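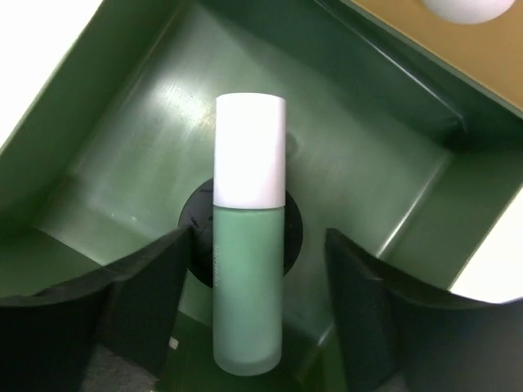
When a currency loses value, the first people to learn what it means are those who sell small things. A shopkeeper does not read the central bank's statement. She reads the supplier's new price list. Take a slim cosmetic bottle with a tall white cap and a frosted mint-green body, the sort of item that sits on a pharmacy shelf anywhere. If the bottle, the cap or the contents are paid for in dollars, its price moves long before wages do.

Dalia Lahlou runs a shop with 24 suppliers on its books. In March, she told me, 16 of them raised prices, and 3 stopped quoting prices for more than a day ahead. Her customers did not stop buying. They bought smaller sizes and asked to pay later.
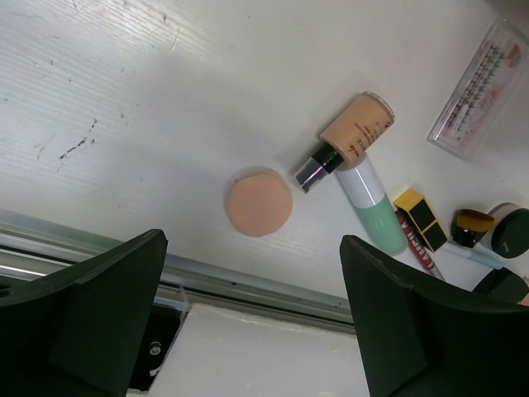 Who carries the cost

The government argues that a weaker currency helps exporters, and I accept that. Skovanis, a packaging firm, has taken on foreign orders it could not have won two years ago. But Skovanis imports its resin, and its finance manager, Ehab Mansour, says most of the gain goes straight back out to pay for it.

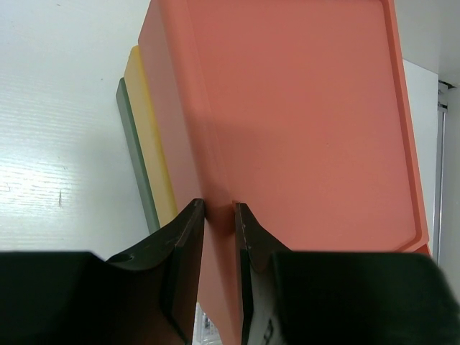 The same is true of many firms that make household goods. They assemble here and buy their inputs abroad. A cheap currency gives them an advantage on labor and takes it away on materials - and the bank charges them more for credit while they wait to be paid.

What bothers me is the order in which things were done. Fuel subsidies were cut first. Cash support for poor families was promised next and is still being registered, office by office. Zineb Shehata, who handles applications in one district, has 2657 files open and a deadline that has moved twice.
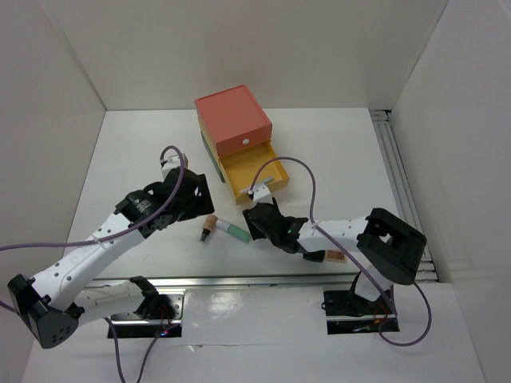 I am not asking for the old exchange rate back. It was paid for with reserves the country did not have. I would ask for the cash payments to go out before the next fuel increase, and for small manufacturers to get credit at a rate they can plan around. Both could be written into the coming budget, and the draft I have read mentions neither.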